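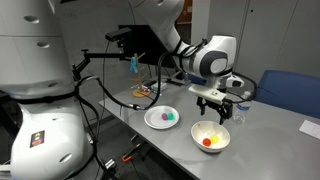 A reply to my last post said plain white dishes are boring and I should have bought the patterned ones from Boersma.

I looked at the Boersma set. It was nice, but the pattern goes right to the middle of the plate, and small things get lost on it. White is easier on the eyes when you're sorting by color.

So it's a white plate with a raised rim and a white bowl. Both came from Prikine, in the open stock bins by the register. You can buy them one at a time there, so a chip doesn't mean a new set.

The wooden mug tree is from Rarkero. Round base, short pegs. I keep it toward the back of the table so an elbow doesn't find it. It tips if you load one side first - start low and alternate.

A few of you asked about the metal table. It's easy to wipe down and it doesn't stain. The downside is noise. Put a bowl down a little hard and you hear it in the next room. I tried a cloth under the dishes for nearly 3 weeks and went back to bare metal, the cloth kept bunching up. 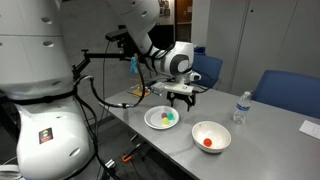

Why use a plate and a bowl when 2 bowls would do the same job? The plate lets you see every ball at once, and the deeper bowl keeps the ones you've picked from rolling off.

Colors I'd go with: red, yellow, green, purple. They're far enough apart that you can tell them under bad light. I had an orange one for a while and it kept getting mistaken for the red in the evening.

Washing the balls: warm water, a drop of dish soap, dry them on a towel. I do it on Saturday with the rest of the dishes. Leave them out overnight before they go in a closed box.

If you want the same mug tree, the Rarkero shop in Tukuddale still had the tan ones in February. I don't know about the dark ones. Call first - the drive is longer than it looks on the map.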